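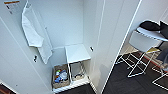 *Hochschrank Flur, linke Tür offen, Handtuch hängt innen*

# Handtücher riechen muffig, obwohl frisch gewaschen

**kellerkind84**

Moin zusammen, wir wohnen seit Juni in einer Altbauwohnung im Erdgeschoss und haben seitdem ein Problem mit den Handtüchern. Frisch aus der Maschine ist alles gut. Nach ein paar Tagen im Schrank riechen sie alt, so nach Keller. Bettwäsche im Schlafzimmer hat das nicht.

Gewaschen wird bei 40 Grad mit Flüssigwaschmittel von Zemine, dazu Weichspüler. Getrocknet wird auf dem Ständer im Bad, das Bad hat kein Fenster, nur einen Lüfter. Der Schrank steht an der Außenwand. Hygrometer (das kleine von Leite) zeigt im Flur meistens 54 %. Im Schrank selbst habe ich noch nicht gemessen.

Was würdet ihr zuerst angehen?

---

**Tante_Frottee**

Weichspüler weglassen. Der legt sich auf die Faser, das Handtuch nimmt schlechter Wasser auf und trocknet langsamer. Und 40 Grad mit Flüssigwaschmittel ist für Handtücher zu wenig, da ist keine Bleiche drin. Vollwaschmittel als Pulver, 60 Grad, fertig.

---

**nordhang**

Sehe ich anders. Wenn sie frisch aus der Maschine gut riechen und erst im Schrank kippen, liegt es am Schrank oder am Trocknen. Außenwand, Erdgeschoss, Altbau, da würde ich als Erstes die Rückwand anschauen. Steht der Schrank direkt an der Wand?

---

**kellerkind84**

Ja, direkt dran, kein Abstand. Ich komme da alleine schlecht hinter, das Ding ist schwer.

---

**nordhang**

Dann zu zweit abrücken, mindestens eine Handbreit, und mit der Lampe dahinter leuchten. Und leg das Hygrometer mal über Nacht rein, Tür zu. 54 % im Flur sagt über den Schrank nichts aus, an der kalten Wand kann das viel höher liegen.

---

**Tante_Frottee**

Das eine schließt das andere nicht aus. Ich hatte genau den Geruch, und bei mir stand der Schrank mitten an einer Innenwand. Keime überleben 40 Grad locker, riechen tut man das erst, wenn wieder etwas Feuchtigkeit dazukommt.

---

**waschbaer_21**

Mal eine andere Frage: Wann räumst du die Handtücher ein? In einem Bad ohne Fenster brauchen dicke Handtücher bei uns gut zwei Tage. Sie fühlen sich vorher schon trocken an, der Saum ist es aber nicht. Ich fasse immer an die Borte, da merkt man es zuerst.

Außerdem mal die Maschine leer auf 90 laufen lassen und die Türdichtung auswischen. Unsere alte Plinthorpe hatte in der Gummifalte einen richtigen Schmierfilm.

---

**kellerkind84**

Eingeräumt wird am nächsten Morgen. Kann also sein, dass das zu früh ist. Dichtung schaue ich mir an.

Was haltet ihr von diesen Entfeuchterbeuteln, z. B. die von Dimwood? Hat mir jemand im Baumarkt empfohlen.

---

**nordhang**

Nichts. Die sind schnell voll, und die Ursache bleibt. Für das Geld lieber alle drei Wochen den Schrank ausräumen und einen Nachmittag offen lassen.

---

**Tante_Frottee**

Ich finde die Beutel im Winter brauchbar, wenn man sie regelmäßig tauscht. Lavendelsäckchen dagegen überdecken nur.

---

**kellerkind84**

*29. Nov. 2022*

Kurze Rückmeldung. Schrank ist abgerückt, an der Wand dahinter war ein grauer Streifen in Bodennähe, abwischbar. Hygrometer lag über Nacht drin: 84 %. Der Vermieter hat Fotos bekommen. Handtücher laufen jetzt bei 60 mit Pulver und ohne Weichspüler und bleiben einen Tag länger auf dem Ständer. In der Dichtung war auch Schmodder.

Geruch ist bisher deutlich schwächer, ganz weg noch nicht. Woran es nun hauptsächlich lag, kann ich nicht sagen, ich habe alles gleichzeitig geändert.

---

**nordhang**

84 ist viel zu hoch — damit ist die Waschtemperatur für mich Nebensache. Miss in einer Woche noch mal, mit Abstand zur Wand.

---

**Tante_Frottee**

Für mich nicht. Aber schön, dass es besser wird. Bleib bitte trotzdem bei 60.

---

**waschbaer_21**

Hat sich der Vermieter schon gemeldet? Den Streifen würde ich im Auge behalten, auch wenn er abwischbar war.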